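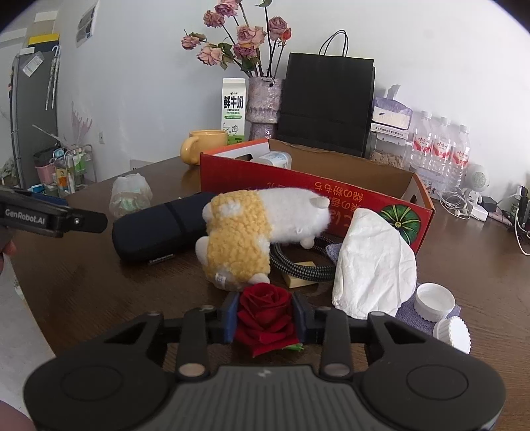 Safta Tudose told us in her first week that an evening school which promises fluency in 12 weeks is selling something other than a language, and that she would only teach here if we took the line off the door. We took it off. She has run the Tuesday beginners' group ever since.

About Rallgate Evening School

Rallgate teaches languages to adults in Cevville, in two rooms over the old Coetzee print shop. We have 594 people on the books this term. Fewer than that will turn up on a rainy night in November, and we plan the chairs accordingly.

We started because most of us had been bad students somewhere else. We had bought the apps and the box sets. One of us paid for a sleep-learning course and slept very well. So you will find us slow to believe claims about learning, including the ones made by schools like ours.

What we doubt

Placement tests, mostly. Ours has 101 questions and came with the Rokus coursebooks we use. It will tell you if you have met the past tense before. It won't tell you if you can argue with a landlord. We still give it, then a teacher sits down with you for 15 minutes and usually moves you up or down a level.

We also doubt word counts. You may have read that 3,000 words will get you through daily life in any language. Which words? Whose daily life? Our own list for the second-year Czech group stands at 2,294, and Tatiana Kubíček, who keeps it, crosses out a few every August and puts others in.

And we doubt testimonials, so there are none on this page. Come and sit in on a class and talk to people at the break.

How classes work

Groups meet once a week, 6:30 to 8:15 p.m. There is homework. It is short, and we do notice when it was done on the bus. Beginners speak from the first night — badly, as you would expect — and nobody is corrected in the middle of a sentence.

We don't give certificates. Employers have asked us for them and we send them to the places that run proper exams.

Fees and visits

Fees are paid by the term. If you leave before the third class you get the money back, less the cost of the book if you have written in it. Visitors are welcome on any Thursday. The street door sticks, so push hard, and the office is at the top of the stairs on the left.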